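**Raffle vs. sponsored walk for the Prakunau hospice fund?**

**lockedgate_58**, 8/23/24

Hi all, me again! Our little group in Trillomville wants to raise money for the family room at the Prakunau hospice. Last year we did a raffle and it went fine, but I spent most of it chasing people for ticket stubs and I'm not keen to do that again. Lộc Chu (some of you know him from the Szabo Street bake sale) thinks we should do a sponsored walk along the river instead, 8 miles, finishing at the Harnard parking lot.

My worry is that a walk only brings in people who like walking. My mother-in-law bought 60 raffle tickets last year and there's no way on earth she's doing 8 miles. 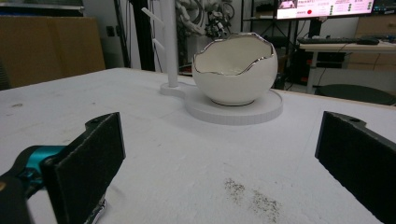
Anyway, the other thing is prizes. We've got a hamper promised and a haircut voucher, and I hate going around the same stores with my hand out every year. They're always nice about it, which makes me feel worse!

What would you do?

---

**maplecrumb**

Walk, every time. We switched in May and I'd never go back. People's coworkers sponsor them, so you're getting money from folks you would never have met. Put a short route in for the grandmas (ours was 2 miles with a bench halfway) and they'll come too.

---

**tin_whistle**

Gotta disagree with maplecrumb. Collecting sponsor money afterward is WAY worse than ticket stubs. I'm still owed by a guy who moved to another state. With a raffle you get the cash when you hand over the ticket and you're done.

Also check whether you need a permit for the raffle, our town changed its rules and we only found out by accident.

---

**maplecrumb**

> Collecting sponsor money afterward is WAY worse

So take it online up front? We had one link and that was that. I didn't chase a single person.

---

**tin_whistle**

Half of my sponsors are over 70 and pay in quarters, but ok.

---

**chathu_w**

Chathurika Wanigasekara here, I help with the Prakunau fund. Please call the front desk before you print anything! We've had flyers go out with the old name of the family room on them and it got confusing for donors. We can lend you buckets and a banner too, just give us a couple weeks' warning.

No opinion on walk or raffle, we're grateful for either one.

---

**lockedgate_58**

Thank you Chathurika, I'll call tomorrow. Leaning toward the walk with a short route, and maybe a small raffle at the finish so my mother-in-law doesn't disown me. Lộc says he'll do the sponsor link. tin_whistle, I'll ask at town hall about the permit, hadn't even thought of that.

---

**tin_whistle**

Fine, but I want it on record that I said raffle. Put me down for five tickets.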